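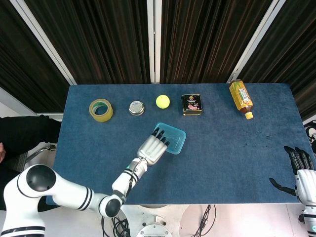

Figure 1. Packing tape and a small round tin on the blue felt table, Plivach.

Urkivo Local Collections Program
Progress report to the funder, third quarter

1. Scope
The grant covers rehousing and cataloguing of small domestic items held at Plivach and Dewan. Work on the paper records at Plasard is funded separately and is not reported here.

2. Cataloguing
At the end of October the catalogue held 2554 completed records. A further 226 items have an accession number but no condition entry. Most of these are kitchen and sewing goods from the Dewan store, where the old ledger gives a donor's surname and little else. They will be entered with the source marked unknown, and the field can be amended later if the paper records help.

The colour and material fields were merged in August. This removed a recurring error in the export, but older records still show the two values in the wrong order. Correction is done by hand when a record is next opened.

3. Rehousing
Acid-free boxes arrived in two deliveries. The second was short by 21 large boxes, and the supplier has credited the difference. Textiles at Dewan stay in their existing drawers until replacements arrive. Shelving at Plivach is complete apart from the north wall, where the brackets did not suit the brickwork.

4. Environment
Humidity at Plivach stayed within the agreed range except on 3 nights in September, when the dehumidifier tank filled and the unit shut off. A drain hose has been fitted.

5. Budget
Spending on materials is under forecast owing to the box credit. Freight is over forecast. We request approval to move the unspent materials amount to the freight line.

6. Next quarter
Condition entries for the Dewan items, new brackets for the north wall, and a first draft of the labelling guide.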